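Home > Guides > Shoe care > Contact
Last updated: October 31, 2018
Filed under: Cleaning small shoes

Section 5: Setting up your Cesteck mat

Right, let's get the mat down! I do mine on a plain table with plenty of elbow room (Signe Kragh swears by the kitchen worktop, but I like more space).

1. Wipe the table and let it dry.
2. Lay the mat flat, long side towards you.
3. Take out the laces, if there are any, and undo the straps.

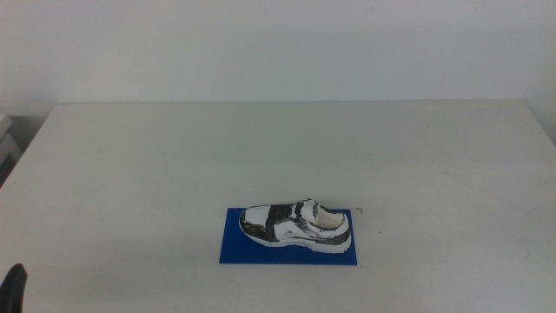 Cleaning goes side by side, so get used to turning the shoe over as you work. I start with it lying on its side in the middle of the mat, toe to the left and opening to the right, and brush from the heel forwards. Pale soles show every mark -- go gently along the top line of the sole.

Note: old scuffs on the table won't hurt, but grit under the mat will.

4. Dab on the Drusum cream and leave it for 11 minutes.

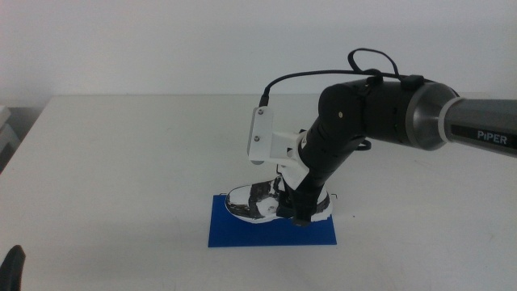 5. Buff with a dry cloth in small circles, then do the toe again (I always do the toe twice!).

Caution: don't use the cream on suede. I did that in April and the shoes never recovered.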